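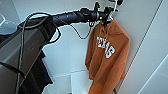
The orange sweatshirt with the big white TEXAS letters.

Kistgate Help > Clothes & Laundry > Storing and Hanging

Hang or fold a heavy sweatshirt with big lettering?

Boris Petkov

I have a burnt-orange TEXAS sweatshirt that I love far more than a grown man of 61 should! It gets worn from the first cool morning through March, and I'd like it to last. Right now it spends its time hanging up, and every time I walk past it I notice how the fabric bunches at the top and how a fold runs into the first letter.

My other choice is a metal cabinet in the hallway. It's a good solid one, but deep and narrow, and anything I put in there gets squashed under the winter blankets. So do I keep hanging it, or fold it and find a shelf? And is there any trick to getting a crease out of the lettering? I'm scared to go near it with an iron.

Filed under: sweatshirts, printed letters, small closets

Gorkutora

Oh, I love this kind of thing! Fold it. Sweatshirt fabric is heavy, and if it hangs from one spot near the neck all that weight pulls on the same few inches. You get a little peak in the cloth that takes forever to relax. I ruined a gray one that way and I still miss it.

Lay it face down, bring the sleeves across the back, then fold the bottom up to the shoulders. If the letters go right across the chest, try to make your fold land under the word. I roll a clean T-shirt and tuck it inside the fold so there's no sharp edge — works great on anything with a thick print.

For a crease that's already there, turn the sweatshirt inside out and put it in the dryer on low for 10 minutes with a damp washcloth. Take it out while it's still warm and smooth it flat with your hands. If you really want to iron, do it inside out, with a towel in between, low heat, no steam. Check the care label first, some prints hate any heat at all.

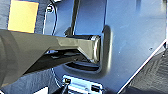

As for the cabinet, please give it a chance! Mine was a blanket graveyard too until I put the heavy stuff on the bottom and kept the top for sweatshirts, two to a pile and no more. Run your hand around the inside before you load it up. Any rough metal edge or screw end will snag knit fabric, and a strip of felt tape fixes that in no time.

Tufa

just use a wide hanger, the padded kind. mine have been on those for years and they look fine

Comments

Boris Petkov: Tried the damp washcloth this evening and the crease is nearly gone, wow! Blankets are moving to the bottom tomorrow.

Jutthorpe Jill: Does the rolled T-shirt work for hoodies? The hood makes mine so lumpy.

Gorkutora: Yes! Fold the hood down flat over the back first, then do the rest the same way.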